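Joltley Forums > Cells and Benches > Maintenance and repair
Thread: Wrist camera gripper, fingers not closing square

morris_bench
Joined: August
Posts: 161

Hi all, long-time reader and not much of a poster. I look after a single arm on a white bench in a small test kitchen. It spends its days picking pots up by the handle and putting them down again, and for most of the spring it was no bother at all.

Lately the two fingertips have stopped meeting flat. The right one gets there a hair before the left, so when it closes on a handle the pot gets a little twist before it lifts. You can hear it as well – a sort of tick just before the pads meet. It's done 2000 picks since I last had the pads off, if that matters.

So far I've wiped everything down, re-run the open/close calibration twice and swapped the pads left to right. The early side stayed the same after the swap, so I'm fairly sure it isn't the pads. What would you look at next? I'd rather not send the whole thing off if it's something daft.

cadach_fan
Posts: 344

Swapping the pads was a good move, saves us three pages of people telling you to swap the pads!

I'd go for the outer pivot screws. Mine worked loose on one side and gave exactly that tick. Power off, move each finger by hand and see if there's any wobble where the linkage meets the knuckle. If one side rattles and the other doesn't, you've found it.

Can you put up a view from the wrist camera with the fingers open? And what's the pot like, is it a plain one?

warneo_dave_not_dave

Before anyone touches a screw, check the handle height you've taught it. I had a week of blaming the gripper when the arm was coming in a touch low and one pad was catching the handle first. Looked for all the world like a bent linkage.

morris_bench

Fair point, but it does it closing on thin air too, so I don't think the approach can be the whole story. Camera view below, fingers open. It's the steel pot with the white plastic handles, which is what it's on most of the time. The screws I think cadach_fan means are the dark hex ones in the round silver bosses.
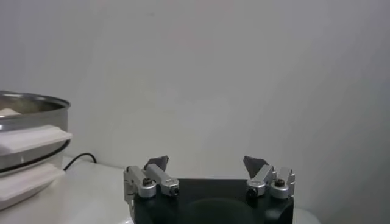

Re: Wrist camera gripper, fingers not closing square

cadach_fan

Yes, those are the ones. I can't tell you anything about tightness from a picture, obviously, so it's still a hands-on job. The right tip looks slightly taller than the left from there, but I wouldn't read much into that, it could just be how the camera sits.

What I did on mine:

Jog the arm up and well away from the pot, then power off and let it settle.
Hold the finger still with one hand and try the outer screw with the hex key. Don't lean on it, you only want to know if it turns.
If it turns freely, take it right out, clean the thread, one small drop of medium threadlock, back in.
Do the other side as well, even if it feels fine.
Leave it overnight before you run it.

warneo_dave_not_dave

I'm going to disagree with the threadlock. A drop in the wrong place creeps into the pivot and then you've got a finger that won't move at all, and that's a much worse afternoon. Do it up to the figure in your manual, put a paint pen mark across the head, and look at the mark every time you clean. If it moves, then think about threadlock.

Also, while you're there, look at that black cable beside the pot. I don't know what it feeds, but I'd have it taped down or off the bench altogether before you start jogging anything at low height.

cadach_fan

I've used it on two grippers and never had one seize, but you do have to be mean with it. Paint pen is a good idea either way, I'll give you that. Agreed on the cable.

pottering_about

Butting in with a silly question – does it need to grip the handle so hard? We run a similar set-up and I had the force turned up to the top because I was frightened of dropping things. I brought it down to 30 on the slider and everything's been much gentler on the joints. Pots still come up fine, empty ones anyway.

morris_bench

Not silly at all, mine was at the maximum. I don't remember setting it there but it must have been me!

Right, update. Powered off and had a proper feel. The left finger has a definite wobble at the outer knuckle and the right has none. The left screw turned with barely any effort. I've gone with the paint pen method for now, sorry cadach_fan, mostly out of fear of gluing it solid. Force is down as well, and the cable's clipped out of the way.

It closes square on nothing and the tick has gone. I've only given it a short run on the pot so far, with no twist that I could see.

warneo_dave_not_dave

Lovely. Redo the open/close calibration now that the screw's tight, as the old one was done with the slop in it. Then check the mark after a full day.

cadach_fan

No offence taken, but I'm keeping a bottle of threadlock with your name on it. Do post if the mark shifts.

morris_bench

Calibration redone, thanks both. It's on a full day's run tomorrow, so I'll look at the mark when it finishes and put the result in here.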